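Zeveck asks court to toss Jevdale well suit

Monday, March 11, 2019

Lawyers for Zeveck were back in county court this morning, trying for the second time to get rid of the suit brought by 19 Jevdale households over their drinking water. The company's argument has changed since the last try. Back then it said the wells were fine. Now it says the families waited too long to complain.

Both claims can be true, I suppose, but it takes some nerve to make them in the same case. The households say they had no reason to test their wells until Zeveck's contractor, Trinia, handed over 1,611 pages of site records. Zeveck calls those records "routine." It also fought their release for 2 years. 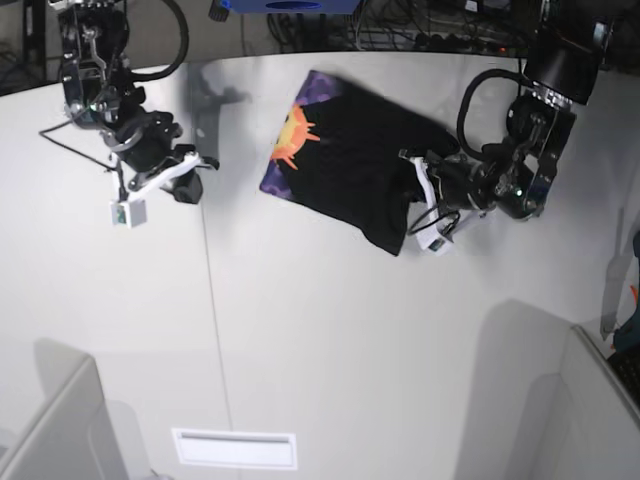
The suit asks for medical testing, new water lines and damages. It does not ask for anyone to be charged with a crime, and no prosecutor has shown interest in doing so. Zeveck's statement to reporters said the company "takes its duties to its neighbors seriously." It did not say what those duties are, and a follow-up question went unanswered.

The judge gave both sides 3 weeks to file more papers and set a hearing for June. Trinia, which is named in the suit along with its parent firm, Saengthong, has asked to be dropped from the case. That request has not been ruled on.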